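From: Faustine Tanguy
To: Otau members list
Subject: Re: [otau-members] The second debate and the question of who may ask questions

Dear all,

I answer below to the message of Wongsuwan, and I hope I have cut the quotation in the right places. The full text is in the archive for those who want it.

> I watched the whole of the mayoral debate on Saturday and I do not
> understand the anger on this list. The moderator was polite, both
> candidates had equal time, and the questions from the public were
> read out as promised. What more do we want? If we complain each time
> our own question is not chosen, the station will stop to invite us.
> I propose that we drop the matter and put our energy into the
> doorstep work, where we are already behind.

I agree with one part of this, the last one. We are behind with the doors. In the streets on the Pravness side of the river we have not knocked at all since October began, and the leaflets for that side are still in my hall in their plastic. I will come back to it.

With the rest I have difficulty. I was also watching, with the rules of the debate printed beside me, and I made notes. The rules were agreed by both campaigns and were sent to this list before the first debate. Paragraph 4 says that the questions from the public are "drawn from those received, in the presence of one person named by each campaign". It does not say "chosen by the editor". On Saturday there was no draw. The editor told me so himself, quite kindly, when I telephoned at nine the next morning. He said that 1000 questions had come in and that a draw from such a quantity would give five questions about parking. So he made a selection "for balance".

Maybe he is right about the parking. I even think that he is right, as a matter of television. But a rule was signed, and it was changed without telling the people who signed it, and the public was told at the start of the programme that the questions were drawn. I listened to this sentence again to be sure. The word used is "drawn".

Wongsuwan writes that both candidates had equal time. I measured it also, and it is true for the total. It is less true for the parts. On the bus contract with Endero, our candidate was asked three times to explain her vote of last year, and the sitting mayor was not asked one time why the contract was extended without a new tender. This is the subject that people speak about at the doors, at least at the doors where I was. One gentleman kept me on his step for twenty minutes on the number 2 line only, which does not stop any more at the clinic after six in the evening. He was not a supporter of ours. He said that he would vote for the first person who could tell him the price of the extension. I could not tell him the price. I said that I would find it, and I wrote down his address.

So I do not see that we are complaining because "our own question" was not read. I did send a question, this is correct, but it was on the swimming pool and I am perfectly content that it stays in the pile.

> Besides, the other campaign is not complaining. If there was a real
> fault they would also have seen it.

The other campaign had a good evening. I would not expect a letter from them.

What I propose is small. I would like us to send one short letter to the station, signed by the campaign and not by individual members, which asks for two things. First, that at the third debate the rule is followed as it is written, or is changed openly with both sides at the table. Second, that the station publishes the list of all questions received, without the names of the senders. They have the list already in a file, the editor said it to me. I do not ask for an apology and I do not ask that anything is broadcast again. I believe a letter like this does not cost us our invitation. If it does, then we have learned something about the station which it is useful to know before the next election.

I have written a draft and I will send it to those who ask. Please do not correct it on the list — we remember what happened with the leaflet on the school meals, where we had eleven versions and at the end the printer received the wrong one. Send your remarks to me alone and I will put them together.

Now the doors. We printed 1000 leaflets for the Pravness side and we need people for two evenings and one afternoon. If each pair takes 100 addresses it is enough, and 100 addresses is not a large number when half of the people are not at home. The pairs should not be two new persons together. I have the street sheets, and the sheets which came back from the first round are sorted by street name, except for those that had no street name on them. Please, write the street name at the top.

A few remarks from the first round, for those who go out now:

Do not put the leaflet in a box which has a sticker against publicity. We received four calls about this and all four were justified.

If a person asks about the debate, you can say that we found the programme interesting and that we have asked the station a question on the rules. Wait for the letter to be sent before you say the second part.

If a person asks about Endero, please do not give figures. I have now heard three different prices for the extension from three members of this list, and they cannot all be correct. I have asked the town hall for the document and I have a receipt for my request. The answer is due before the third debate.

The preparation meeting is at my flat again, at half past seven. The bell still has the name of the previous tenant. Several new members asked me which room and how it is arranged, so I join one picture of the sitting room. There is the sofa, and I bring the chairs from the kitchen. Who can bring a lamp would make me happy, because reading the street sheets in the evening is not easy for everybody's eyes. 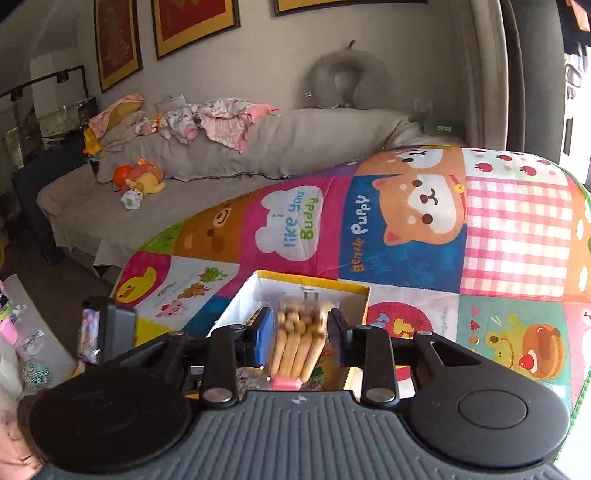
The sitting room, sofa side, with the patchwork blanket.

There will be coffee and tea. We start with the letter, fifteen minutes and no more, and after this we do the streets until they are all given. If Wongsuwan can come, I would be glad that he presents his view himself at the beginning. I have perhaps made it harder than he meant it, and it is easier to disagree in a room than on a list.

One last point on the archive. Somebody asked why the message about the poster sites is missing. It is not removed, it was sent with an attachment above the limit and the system holds such messages until a moderator looks at them. I looked at it this morning and it should be visible now. The poster sites in front of the market are ours until the end of the week, then they go to the other list, so if you pass there with paste and a brush, please look whether the lower corners are still attached.

With kind regards,
Faustine Tanguy
Otau, members' list and street sheets

> Sorry if this sounds hard. I only want that we win.

P.S. I see that I left this last line of Wongsuwan at the bottom. I leave it there, I want it also.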